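Print this page
E-mail this page

Pokcombe Shared Workshop
Evening course: Building a Two-Arm Table Robot
Handout 4: From the frame to the first plate task
24 June 2026

Before you read this handout, please have your notes from Handout 3 with you. I will use the same names for the parts as there: base, lower link, elbow, upper link, wrist, gripper. When I write "left" and "right" I mean as seen by a person who stands at the front rail.

1. Where we are now

In May we finished the frame and the first arm. The second arm is now also on the rail, and both of them answer to the same computer. In this session we leave the single joint tests and begin with the plate task, in which the two arms must share one table without touching each other.

The cost of our build up to now is 2,269 in the workshop account. Please do not compare this with the price of a finished product. We have paid twice for some parts, and the second set of base plates was my own mistake in the drawing.

2. The frame and the rail

The frame is made of aluminum extrusion. For those who missed the session: the extrusion has grooves along its length, and inside the grooves we slide the nuts before we close the corners. If you forget one nut, you must open the corner again. The drop-in nuts from Druvier can be put in later, but they turn in the groove when you tighten them too fast, and then the plate looks fixed and is not.

Both base plates are fixed to the front rail. The distance between the centers of the two bases is 588 mm. We chose it after some trying with paper cut-outs. With a smaller distance the elbows came too near to each other in the middle, and with a larger one there was not enough common area where both grippers can reach.

Check the bolts of the base plates at the start of every session. Use the long hex key, and tighten in a cross pattern, a little on each bolt. A base which moves by half a millimeter gives an error of several millimeters at the gripper.

3. The walls

Three sides of the enclosure have a wall covered with wallpaper. Some of you asked if plain walls would be better. For the arms it makes no difference. For a person who programs the camera later, it is useful to test also with a pattern behind the objects, as in a real kitchen one seldom finds an empty gray wall. We will keep the banded wallpaper until the end of the course and then change it, to see how much our settings depend on it.

4. Cables

Most of the stops we had in the last weeks came from cables and very few from the program. The cable must follow the arm in every position, so it needs free length at the elbow and at the wrist. Too much free length is also bad, for the loop can catch on an object on the table.

Do it in this order:

- Switch the power off and wait until the lights on the boards are dark.
- Move the arm by hand to its longest reach, and fix the cable at the base.
- Fold the arm completely and look where the cable comes out to the side.
- Go back to the long reach, and only now fix the cable at the elbow.
- Leave the wrist loop for the last, and turn the wrist to both ends before you close the tie.

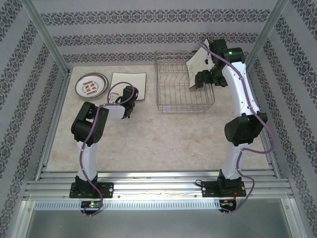

Do not pull the ties very tight. The cover of the cable is soft, and a tight tie makes a hard point where the wires inside will break after some time. On the first arm we had such a break, and it needed one full evening to find it, because the fault came only when the elbow was bent.

5. The plate task

The task has two halves. The left arm takes a plate from the table. The right arm works at the dish rack, where a plate must stand upright between the dividers. Later we will join the two halves, so that one arm gives the plate to the other.

A flat plate on a table is difficult to take, more than a cup or a sponge. The finger of the gripper must go below the edge, and there is little space for it. A rectangular plate with slightly raised edges is easier than a completely flat one. Come with the gripper pointing down, stop above a corner, open the fingers, and go lower in small steps. We use 100 steps for the whole way down. It is slow to watch, but you have time to press stop.

For the rack the important value is the angle of the plate. If it comes in tilted, the lower corner touches a wire first and the plate turns in the gripper. When you see this, do not open the fingers. Lift straight up, correct the wrist, and try again from the beginning.

The round metal plate is for the second part of the exercise. It reflects the lamp, so the camera group should note at which lamp position they can still find its border.

6. The log

Every trial goes in the log, also the bad ones. At the last count we had 241 lines. Write the start position, which arm moved, and at which step it stopped. "Did not work" is too short; write what you saw. The file is on the Bromesell drive, in the folder with the name of our course.

7. Homework

Read the chapter on joint limits in the Frade manual, and copy the limits for the elbow and the wrist into your own table. Then make a drawing from above, with both bases, and mark the area that both grippers can reach. Mark also the place of the dish rack. Bring the drawing on paper, in a size that we can lay on the bench.

If your group has not finished the cables of its arm, do this first and leave the drawing for the week after.

Print this page
E-mail this page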